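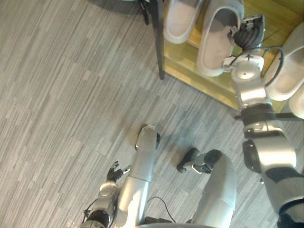 About Cakunwood

We make Zavora, a small desktop app for keeping notes and lists as plain files on your own disk. Windows, Mac, Linux. Been going since Beverley Treloar got fed up with losing a folder of meeting notes to a sync error and wrote the first version over one wet May. It was called Fomuvberg back then. If you still have a Fomuvberg folder lying around, Zavora opens it fine, just point at it in Settings.

Who we are

Small. Beverley does the editor and most of the file handling. Vukadinović is the other half - search, packaging, the installer everyone complains about (new one coming). Two of us full time, plus whoever sends patches. 87 people have had code merged so far and their names are in the credits window, under Help. If yours is missing or spelled wrong, write to us, it's a text file and takes a minute to fix.

What we make

Zavora. Free, open source, all of it. No paid tier with the good bits in it.

Zavora Server, same license, for teams that want a shared folder with history. You can run it yourself. Or we run it for you and that's what pays the rent. 300 teams on the hosted one at the moment, mostly schools and small offices, a couple of choirs.

We also do support contracts and the odd bit of paid work on features. If we build something for a customer it goes in the public version too. That's in the contract, please dont ask us to take it out.

How we work

Release when it's ready, usually every couple of months. Bugs that eat files get fixed first, before anything. Then crashes. Then the rest, in whatever order we get to them. Dark theme for the table view is on the list, we know.

Everything is discussed on the public tracker. Long arguments about keyboard shortcuts included. Read before you post, your question has probably been asked.

No tracking in the app. It checks for updates once at startup and you can switch that off. The website keeps server logs for 2 weeks then they're gone.

Helping out

Translations are the easiest way in - Portuguese and Finnish are both well behind. Docs too. The page on templates is out of date and a bit embarassing. For code, look for tickets marked "first one" and say you're taking it.

Get in touch

Bugs: the tracker. Hosted accounts and invoices: the billing form, link at the bottom of the page. Press, talks, anything else: the contact form, goes to Beverley. Replies can be slow in release week.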